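Cloths in a Basket: Sorting and Folding Small Towels for the Nullthorpe Laundry Room
Project report, Household Textiles unit
Kanini Owino and Wen-hsiung Kong

1. Background

The laundry room at Nullthorpe residence keeps a stock of small cleaning cloths for the shared kitchens. Each kitchen has its own colour, so a cloth that has wiped a stovetop on one floor doesn't end up drying glasses on another. The system works well until laundry day. Everything is washed together, everything comes out of the dryer together, and the cloths go back upstairs in whatever state the person on duty leaves them.

We were asked to look at how the cloths are folded and stored between washing and going back to the kitchens. The Ditwood building on the other side of the courtyard uses the same cloths and the same dryers, so we included its stock in the count. Over the term 1132 cloths went through the two laundry rooms, counting a cloth again every time it was washed.

2. What we wanted to find out

We had 2 questions. The first was whether a folded cloth takes up enough less space than a crumpled one to be worth the time. The second was which fold holds its shape when it is dropped into a basket and carried up the stairs.

We did not look at detergent, water temperature or drying time. Those were covered by another group.

3. Materials

The cloths are thin, square and hemmed on all sides. They were bought in several colours and some are older than others. The older ones have lost some of their pile and slide over each other more easily, which made a difference to the results in section 5.

For storage we used open-topped plastic baskets with holes in the sides. Solid tubs were tried first. Cloths that went into a tub slightly damp still smelled damp the next day, and we stopped using tubs after the first batch.

All folding was done on a flat, light-coloured tabletop. A dark table makes it hard to see lint and loose threads, and we wanted to pull those off before folding.

4. Method

Three folds were compared.

Quarter fold. The cloth is laid flat, folded in half, and folded in half again the other way.

Third fold. The cloth is folded in three lengthwise and then in half, giving a narrow rectangle.

Short roll. The cloth is folded in half and rolled up from the short end.

Each fold was tried on 40 cloths. A cloth was taken from the heap, shaken once, laid on the table, smoothed by hand from the middle out to the corners, folded and placed in the basket. The basket was then carried up 6 flights of stairs and down again, and we looked at how many cloths had come open. A cloth was counted as open if any corner had moved away from the fold by more than a hand's width.

We also filled a basket with unfolded cloths to see how many it would take before they came over the rim.

Picking a cloth out of the heap turned out to be the slowest part. If it is lifted by the middle, the corners hang underneath and it lands on the table doubled over. It is faster to find a hem, follow it to a corner and lift from there. Wen-hsiung timed himself both ways and was quicker by the corner every time, including the time spent looking for it.

5. Results

The quarter fold was the quickest to make and the worst in the basket. On the stairs the top layers slid, mostly with the older cloths, and the basket had to be straightened at the top.

The third fold stayed closed best. It stands on its edge if the basket is reasonably full, and a cloth can be pulled out without disturbing the ones beside it. In a half-empty basket it falls over but does not open.

The short roll was in between. It looks tidy and the colours are easy to tell apart from above, but it needs an even tension while rolling. Kanini's rolls held and Wen-hsiung's mostly didn't, so we would not recommend it for a room where the person on duty changes every week.

On space, folding made a clear difference. The basket of unfolded cloths was full well before the basket of third folds, and pressing them down only helped until we let go.

Cloth stages: on the table, in the basket, and held up by a gathered part.

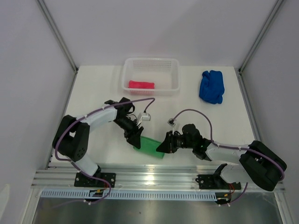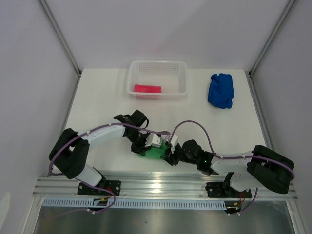
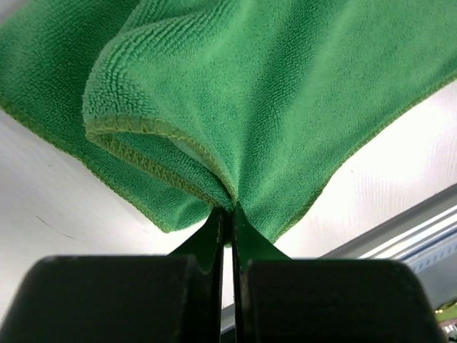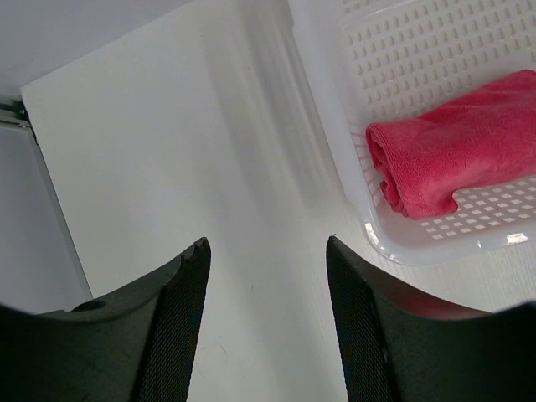 Kanini presented the results to the Nullthorpe laundry group in May, and Jara objected that the third fold is fine for a student with an afternoon to spend but that on a busy evening people will go back to halving the cloth and throwing it in. Jara would sooner have one basket per colour and no folding at all. We think this would work at Ditwood, where there is a long shelf. At Nullthorpe the shelf over the dryers only has room for a couple of baskets side by side.

6. Recommendations

Use the third fold for cloths going upstairs. Lift each cloth by a corner and smooth it before folding. Keep the perforated baskets and return the solid tubs to the storeroom. Cloths with torn hems should be taken out at the table and put with the floor rags.

A one-page sheet with the folding steps has been put up beside the dryers in both laundry rooms.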